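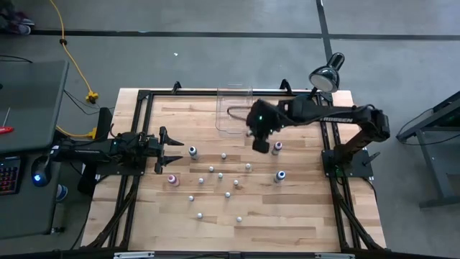
Light timber tabletop, butcher-block style, with two robot arms above it.

Tradolell Benchtop Finish Records

README for the tabular release, March revision

Contents

Tradolell is a set of maintenance records for solid timber benchtops and tabletops kept in ordinary indoor use. Each record covers one visit to one surface. It holds the species as reported, the finish, the time since the last coat, a short wear grading and the indoor humidity at the time of the visit. The records were gathered in and near Pollisden from households, a school canteen and shared workshops.

The release has 63 surfaces. Every surface has at least one visit. Surfaces that left the program early are kept in the tables with their last visit marked as closed.

Files

surfaces.csv – one row per surface
visits.csv – one row per visit
finishes.csv – lookup table for finish codes
grading_notes.txt – wording used by graders, with spelling left as entered
CHANGES.txt – revision history

All files are UTF-8 with Unix line endings. Fields are separated by commas and text fields are quoted. An empty field means the value was not recorded. Zero is a real value in every numeric column.

Fields in surfaces.csv

surface_id: text, stable between revisions
species_reported: text, as given by the owner
construction: edge_glued, end_grain, plank or unknown
thickness_mm: integer
room: kitchen, laundry, workshop, dining or other
first_finish: code, see finishes.csv
near_sink: yes, no or unknown

The thickest surface in the set is 63 mm and the thinnest is 21 mm. Thickness was measured at the front edge with a steel rule. Where the edge had been rounded over, the reading was taken at the nearest square section.

The term "butcher block" was used loosely by owners for both edge-glued and end-grain tops, so it does not appear as a value. Entries made under that name in the first revision were recoded after a second visit or set to unknown.

Fields in visits.csv

visit_id: text
surface_id: text, matches surfaces.csv
days_since_coat: integer
humidity_pct: integer, 0 to 100
wear_grade: integer, 0 to 4
water_marks: yes or no
recoated: yes or no
finish_applied: code, empty if recoated is no
closed: yes or no

Wear grading

0 – no visible wear under raking light
1 – dull patches, no change to the touch
2 – raised grain in one area
3 – raised grain in several areas, or finish gone along an edge
4 – bare timber in the main working area

Grades were given before any cleaning beyond a dry cloth. Scratches and knife marks do not affect the grade unless the finish has lifted beside them. Stains are not graded. Graders entered a whole number and were told to take the higher grade when undecided, so the upper grades are slightly over-represented compared with a scheme that allows halves.

Finish codes

OIL_R: raw linseed oil
OIL_T: tung oil
WAX: wax over any oil
HWX: hardwax oil, any supplier other than Adico
ADI: Adico hardwax oil, matt
VAR: varnish, including polyurethane
UNK: unknown

Adico has its own code for a practical reason. The tins were supplied to the program in bulk and the batch is known, while other hardwax oils came from whatever the owner had in the shed. The separate code should not be read as a rating of the product. Users who want one hardwax group can merge ADI and HWX without loss.

Collection

Visits were carried out at intervals of 25 weeks where access allowed. Some owners were away in summer and the gap is longer. The actual interval should always be taken from days_since_coat and not assumed from visit order.

Humidity was read from a handheld meter placed on the surface for ten minutes, away from kettles and direct sun. Kitchens were not visited within an hour of cooking. Two meters were used. They were compared in the same cupboard before each round and the offset was applied before entry, so no correction is needed.

The visit forms were typed up in Sartori, the in-house entry tool, which rejects out-of-range values but does not catch a wrong surface_id. A check of paper forms against the tables found several swapped rows from one Saturday round. These have been fixed and are listed in CHANGES.txt.

Known problems

Species is unreliable. Owners often reported the colour of the stain or the name on the store label. Treat "oak" and "beech" with particular care.

Recoating was not controlled. Owners could recoat between visits and report the date from memory. Month-only dates were set to the middle of the month.

Workshop surfaces are few and see harder use than the others. Models fitted on the full set tend to treat room as a stand-in for finish – most workshop tops were oiled and most dining tables varnished.

The near_sink field is unknown for all surfaces added in the first round.

Suggested use

The tables suit teaching work on repeated measures, ordinal outcomes and uneven intervals. They may also help anyone planning a recoating schedule for timber in a similar climate. They should not be used to compare brands, to judge food safety or to settle warranty claims.

When splitting for training and testing, split by surface_id. Splitting by visit puts the same tabletop on both sides and gives results that look better than they are.

Privacy

Street addresses and owner contact details were removed before release. Location is given only as the Pollisden area. Comments that mentioned household members were deleted from grading_notes.txt, and the line numbers were left unchanged so that older references still work.

Revisions

New visits are added once a year. Identifiers are never reused. Corrections should quote the visit_id and the field name, and one correction per message is preferred.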